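Gripper fault stops mug handling trials at Vovano

Handling trials on the Vovano bench arm were stopped for 7 days this month after the gripper opened without a command while holding a mug. The mug fell and broke. No one was hurt, and the arm itself was not damaged. The cell went back into use on 21 May 2018 with a reduced program.

Kojo Nartey was running the bench at the time. The arm had picked up a ceramic mug by the rim and was on its way to the drop-off point when the fingers let go. The controller logged no error. According to the log the gripper was still closed and holding at its set force, and the arm finished the move and carried out the release as if the mug were still there. Kojo pressed the stop button and locked out the cell.

Nipon Saithong and Bok-nam Koo took the wrist apart the next morning. They found a cracked strain relief where the gripper cable leaves the wrist joint. With the wrist turned past a certain angle, the cable pulled on its connector and the gripper lost power for a moment. The fingers on this model are closed by the motor and have no spring or brake behind them, so any loss of power lets the load go.

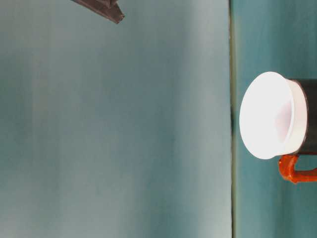 The missing error message took longer to explain. The controller only reads the gripper state at the start of each move, and the dropout was over before the next reading. Bok-nam was able to repeat the fault 6 times in 40 cycles by holding the wrist at the bad angle. With the new cable and a wider clamp she ran 100 cycles with no dropouts.

Three changes are now in place. The gripper state is read all the way through a move, and the arm halts if the reading is lost. Wrist rotation is limited in software until the cable routing has been reviewed by Du Plessis, who supplied the wrist. The cable and clamp have also been added to the morning check sheet, which Angus Matheson has updated. Please throw out old copies.

Hot liquids and filled containers stay off the bench for now. Beverley Birkett will look at that again in November, when the replacement gripper with a spring-closed finger is due to be fitted.

Anyone using the same wrist at the Amport site should check the strain relief before the next run. Turn the joint by hand with the power off and look for cracks on the underside of the sleeve. Report anything you find to Nipon, including small marks.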